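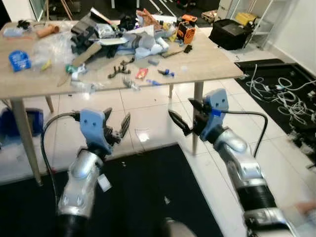 Forums > Workshop & Garage > Organizing and Storage > Clearing off the work table

2022-03-28, started by tetteh_addo
Filed under: benches and tables, clutter, small spaces

tetteh_addo
OK, I need some outside opinions. I have one table. It's a nice light wood one with the skinny tapered legs, meant for eating at I'm pretty sure, and over the winter it turned into the place where every tool and plastic part and piece of packaging goes to live. I cleared it in October and felt great for maybe two weeks. Now I'm back to pushing stuff sideways to get enough room for a cutting mat.

I don't want to buy a real bench. I have the cash for some bins or a rack and that's it. What do I do first?

plumbob_486
Packaging out. All of it, today. I bet half your pile is boxes and bags you're keeping in case you return something. You aren't returning it.

sunee_t
Half agree with plumbob! I keep the box until the return window closes, write the date on it in marker and shove it in the closet. But yes, get it OFF the table. Also cardboard tubes, why do we all keep cardboard tubes?? I had one for years that I was going to use for posters. I own no posters.

tetteh_addo
Tubes are useful and I won't be taking questions.

Marlow Bench Guy
You need a pegboard. I put up a Sarpong panel over my table and everything has an outline drawn around it, so I know right away if the pliers are missing. Took an afternoon.

sunee_t
Pegboard only works if you already know what you own. I did it first and ended up with the good screwdrivers in a pile and a lot of junk hung up beautifully. Sort first, then buy. I'd do it on the floor, if yours is tile or something you can sweep. Put down an old sheet, move the whole tabletop onto it and only put back what you used this month.

Marlow Bench Guy
I mean, sure, but then he has a floor covered in stuff and a clean table, and by dinner it's all back on the table. I've seen that movie. Walls don't get cluttered.

plumbob_486
My walls are extremely cluttered.

kettleblack
Renter here, so no pegboard for me. I got 5 of the Midance drawers, the shallow kind, and they slide under the couch. One for hand tools, one for plastic bits, one for tape and glue, the other two are a mess but it's a mess with a lid. Go shallow — deep bins just turn into a smaller version of the table.

One warning about those thin legs, too. Don't hang a rack off the side of that table. I tried it on mine and it got a wobble that never went away, even after I tightened everything.

tetteh_addo
Oh, that's good to know, I was literally looking at a clamp-on rack last night. Skipping that.

The plastic parts are what get me. They're leftovers from projects, covers and brackets and so on, and the minute I toss one I'll need it. How long do you all keep them?

sunee_t
One shoebox. When the box is full something has to leave before anything new goes in. I'm pretty strict about it and I've missed exactly one piece, a little cover that I replaced for a couple of dollars.

plumbob_486
I keep them forever and I've used plenty. Saved a lamp last spring with a bracket I'd had since my first apartment. So I disagree with the shoebox thing, just label them. Masking tape, what it came off of, done.

kettleblack
"just label them" says the man with the cluttered walls

tetteh_addo
Update. Did the sheet on the floor like Sunee said. Packaging went out, except two boxes with dates on them. Plastic got a shoebox AND labels, so you both win. I ordered the shallow drawers too. The table has room for the mat, a lamp and a coffee, and I've told everybody in the house it isn't a shelf.

The tube stays — it's in the closet now.

Marlow Bench Guy
Looking forward to your pegboard thread in the fall.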